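Marikar Cloth Bench Rules – Frequently Asked Questions

This page answers the questions we get most often about the house rules for the two-arm cloth benches at Clusbridge. The rules are short, but they are written in a dry way, and new operators often write to us in their first week to ask what a rule means in practice. If your question is not on the page, please use the form at the bottom of the bench booking site.

General

Who must follow these rules?

Everyone who switches on a Marikar bench, also for five minutes, also to show it to a guest. The rules apply in the Clusbridge hall and in the smaller room at Prillelell. Sites that use our recording format but own their own benches can follow them if they like. Some do, and they have sent us useful corrections.

Are these rules a safety standard?

No. They are rules of good practice for handling and recording cloth. The risk assessment of your site comes first, together with the manual of the arm manufacturer and the law of your country. If one of our rules seems to disagree with your risk assessment, follow the risk assessment and write to us, so that we can correct our text.

Where can I find the current version?

In the red folder at each bench and on the booking site. The version on the booking site is the valid one. When you find an older print in the folder, take it out and put it in the paper bin.

Preparing the bench

Why must the table be covered with cloth?

A bare table is hard for the fingertips, and thin items slide on it. The cover gives a little when a finger presses down, and this small movement is often the difference between a clean pick and a protective stop. We ask for one plain colour which is clearly different from the items of the day.

Must the cover be perfectly flat?

It must be flat enough that a finger cannot catch it. Soft wrinkles and the fold lines from storage are accepted. A standing fold is not accepted, above all close to the item, because the gripper may take the cover and the item together. Smooth it with your hand before you enable the arms, never after.

How should the item lie at the start?

Rule 4 says: one item, spread in one layer, in the reach of both arms, with free cover above and below it. The long side should run from left to right. It does not need to be in the exact middle, and we prefer that it is not always in the same position. A corner that stands up a little may stay as it is.

Where should the grippers be before the first contact?

Rule 5 asks for what we call the ready position. Both grippers are at the sides of the item, level with each other, with the fingers pointing inwards. The tips must stay off the fabric. When the operator has checked this on both sides, he or she says "ready" aloud and starts the recording.
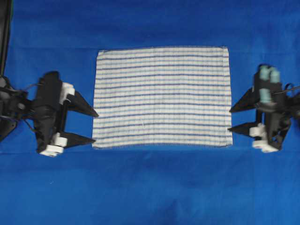 Ready position with a striped towel, one gripper at each side.

Is there a fixed distance between fingertip and fabric?

No. We had a number in the first version and took it out. People spent too much time measuring, and with a soft item the edge is not a straight line anyway. You should be able to see a strip of the cover between the tip and the item. If you cannot see it, move back.

Do the two grippers have to look the same?

The fingers must be of the same type on both sides and fitted the same way. The small parts on the body of the gripper may differ between left and right, if they are firmly attached and written down in the bench log. Cables must be led so that a loop cannot fall in front of the fingers. Please check the loops again after the first large movement, as a cable can look well placed at rest and still pull when the wrist turns.

Which items are allowed?

Towels, dishcloths, napkins, pillow covers and plain garments without metal parts. Not allowed are items with pins, long loose cords or glass beads. Items must be washed once before use, as new fabric loses a lot of fibres and these end up in the joints.

My towel has a loose thread. May I use it?

A short thread or a bit of lint is no problem, and a seam that is slightly frayed is also fine. Cut the thread if it is longer than your finger. We do not want only perfect laundry in the recordings, but we also do not want a thread that winds itself around a wrist.

During the work

How fast may the arms move?

Use the "cloth" speed profile, which is already selected when the bench starts. Do not change the profile while the arms are enabled. In the last part of the approach the operator should slow down further by hand. A good habit is to stop for one breath when the tips are just in front of the fabric, look at the wrist view, and then close.

What should I look for in the wrist view?

Three things matter most: both fingertips are visible, the fingers are open, and there is fabric in the gap between them. Look also at where the edge of the item runs. If the edge goes through the gap, you will pick a border. If the gap is full of fabric, you will pick from the middle of the surface and get a pinch fold. Both are permitted, but the note in the log should say which one you intended.
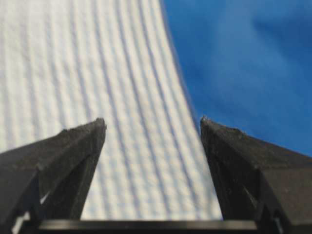

Ribbed and rough fabrics need some extra care at this point. The grooves can help you, as they show how the cloth bends and where it turns away from the camera. On the other hand, a thick fabric needs a wider opening than most operators expect, and when the opening is too small the fingers push the cloth forward and do not take it. Open fully, go closer, and only then begin to close.

The background in the wrist view is blurred. Is the camera faulty?

Normally not. The wrist camera is focused for the working distance at the fingertips, so the table cover further behind becomes soft. If the fingertips themselves are blurred when the arm is at rest, clean the lens with a dry cloth and try again. If it stays blurred, close the bench in the booking site and report it.

May I touch the item while the arms are enabled?

No. Rule 9 has no exceptions. Disable both arms, wait for the lamp, then reach in. This applies also when the item has fallen on the floor on your side of the table and the arms seem far away.

What do I do if the gripper catches the cover?

Open the fingers slowly at the place where they are. Do not pull back first – pulling makes a tent of the cover and can drag the item away. When the fingers are open, go up, disable, smooth the cover and start a new attempt. Mark the old attempt as "cover caught". It is still of value to us.

Should failed attempts be deleted?

Please do not delete them. A missed pick, a slipped corner or a stopped attempt is kept and labelled. Delete only if a person's face or a private paper came into view, and then write "removed, privacy" in the log with no further detail.

How long may one person operate?

44 minutes, then a break away from the screen. The number looks strange, but it comes from the booking slots, which are cut so that the next operator has time for the check. You may not save your breaks and take them together at the end.

Cleaning and wear

How often are the fingers inspected?

At the start of each shift by eye, and after every 1000 grasps with the fingers taken off. The counter is shown on the bench screen. Look for a rounded tip, a crack near the base, and play in the screws. Fibres and dust on the fingers are normal with cloth work. Brush them off at the end of the shift with the soft brush, and do not use compressed air, which blows the fibres into the joints.

The surface of the fingers is rough. Should I polish it?

Please leave it. A rough surface holds thin fabric better. Only sharp burrs must be removed, and this is done at the workbench by a trained person.

When is the table cover changed?

Every Sunday evening, and earlier if it is torn or stained. Let the washed cover dry completely before you fix it again.

Logs and files

What must be in the bench log?

The item number, the type of start (flat, folded or crumpled), the intended pick, the result, and all changes to the hardware. One line is enough. Please write in plain words and avoid the abbreviations of your own team, as the Drirkel archive is also read by people who have never seen our hall.

What does an item number look like?

It is only a number on the storage bag, for example 748. We do not sew labels on the items.

I entered a wrong item number. Can I correct it?

Yes, until the file is sent to Drirkel, which happens during the night. After that, open a correction request and give both numbers, the wrong one and the right one. Do not record the attempt again under the right number, or we will have it two times.

May I use recordings in a talk or on a poster?

Recordings of the bench and the items may be shown if you name Marikar as the source. Recordings where a person can be recognised may not be shown without the written agreement of this person.

How can I propose a change to a rule?

Use the form and choose "rule change". Write which rule, what happened at the bench, and the wording you would like. Proposals are read in May, and the accepted ones go into the next version. For urgent matters call the bench desk at Clusbridge, extension 1923.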